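Can a robot do the chores yet?

November 8, 2023

Print this page
E-mail this to a friend

My sister-in-law asked me at dinner whether she should hold off buying a new dishwasher, as there would be a robot to do the dishes before the old one wore out. She was mostly kidding. I told her to buy the dishwasher, and then I spent a few evenings trying to work out whether I'd given her good advice.

I should say where I'm coming from. I worked in packaging plants for most of my career, the last stretch of it at Tridbridge, where we put frozen dumplings and buns into trays. We had plenty of automation. The line could fill 2,000 trays in a shift and the machine doing it never got a sore back. What it couldn't do was anything else. If the trays came in from a different supplier and the lip was a hair taller, the whole thing stopped and somebody had to go at it with a wrench and a set of shims.

So when people say robots have been doing factory work for decades, that's true, but it's a narrow kind of work. The part comes to the same spot, facing the same way, every time. A kitchen has none of that. The lid is wherever you put it down. The plate might be on the left today. Buns are a good test for this, and one I have some feeling for. They're soft, they mark easily, and they aren't all the same shape, so you can't hold one the way you'd hold a can.

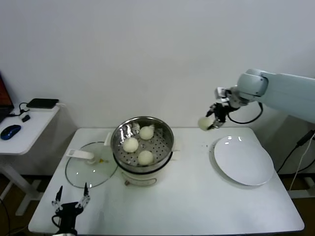

At the plant we moved buns with suction cups and a conveyor, and we lost a fair number to dents and torn skins. Fingers are the better tool if you can control them. A person taking buns out of a steamer makes dozens of small decisions without noticing. You go in from the side so you don't hit the rim. You ease off if the dough starts to give. You peel a little if the bottom has stuck. Getting a machine to do even part of that, with two plain fingers and no skin, is a bigger job than it looks, and I give credit to anyone who gets a bun from the basket to a plate in one piece.

Where I get stubborn is the distance between one task and the whole chore. Steaming buns at my house means filling the base with water, finding the liners, waiting for the timer, remembering that the handle on the lid gets hot, getting the food onto the table, then washing a basket full of little holes and drying it so it doesn't spot. Moving the buns is maybe the part I'd least like to give up. The holes I would hand over tomorrow.

I talked this over with Faith Shirima, who was a controls tech with me at Tridbridge and now does integration work at Bouazza. Her view is more hopeful than mine. She says the old way was to program every move, and the newer way is to have a person guide the arms through the job over and over until the software picks up the pattern. She'd seen one task take 106 demonstrations before it went well at all, and she has heard of others that took 1,000 or more. I said that seemed like a lot of practice for one bun. She said my kids took longer than that to learn to load a dishwasher, and I couldn't argue.

Her other point was that the hand gets all the attention and it's only part of the cost. There's the computer, the cabling, the cameras, the time spent putting everything back where it was so you can go again.
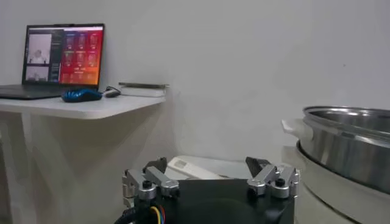

I remember that side of it very well. When we brought in the Todum palletizer, the arm was bolted down and moving in a day. The remaining 3 weeks went to sensors, guarding and a cable that kept rubbing on a bracket. A household isn't going to put up with that. Most people I know won't call a repairman for a fridge until the milk goes off – they're not going to recalibrate a wrist before supper.

The shop floor will get there first, I think, and it will be the dull in-between jobs. Emptying one bin into another. Loading a machine that was never designed to be loaded by a machine. The Ultus plant down the road from me has been short of people for that kind of work since May, and they'd take something slow if it was steady and didn't crush the product. Slow doesn't matter much when it can run through the night.

At home I'd guess it will be laundry or dishes before it's cooking, and I wouldn't put a year on it. I'll write more if Faith gets me in to see one of these set-ups in person. She has said she'll ask.

My sister-in-law bought the dishwasher. It comes with a third rack for cutlery, and she's not sure about the colour.

Print this page
E-mail this to a friend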